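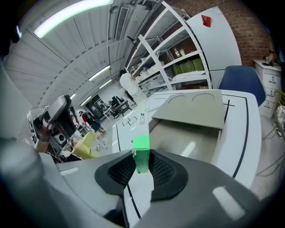 A green block in the pads of the hand gripper, at one of the work tables.

Paid testers wanted for the Rosa hand gripper kit

Tarkodex sells and rents Rosa, a kit of hand-held grippers for recording tabletop tasks that are later used to train robot arms. Before the next version goes on sale in February, we want people who have never used it to work with it and tell us what is wrong with it.

You will sit or stand at a table and pick up small items with the grippers, one in each hand, and put them where the task card says – into a box, onto a taped square, back where they came from. Then you fill in a short form about grip, weight, cables and anything that made your hands tired. We read all of the comments.

Sessions last 4 hours with a 20-minute break and start at 9 in the morning. You can sign up for up to four sessions. Pay is $405 for the full set, or a quarter of that for each session completed.
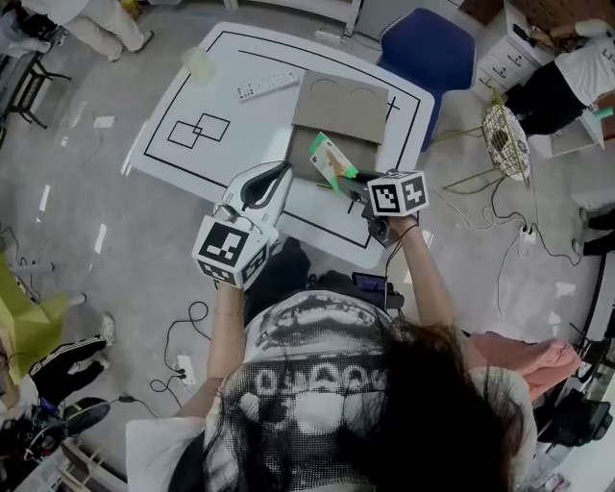 Do I need any experience with robots?
None is needed. A trainer shows you how to hold and close the grippers before your first session.

You should be 18 or older, able to use both hands for repeated light work, and comfortable with written instructions in English. Left-handed testers are especially welcome, as most of our feedback so far is from right-handed people. Please tell us beforehand about any wrist or shoulder injury.

Sessions are held at our Skomalwood site. Parking is free in the lot behind the Bennani building. Wear short or close-fitting sleeves and leave rings at home.

To apply, send your name, a phone number and the mornings you are free to Hicham Benjelloun, test coordinator, through the contact form on the Tarkodex site. Put "Rosa testers" in the subject line. Places are given in the order applications arrive.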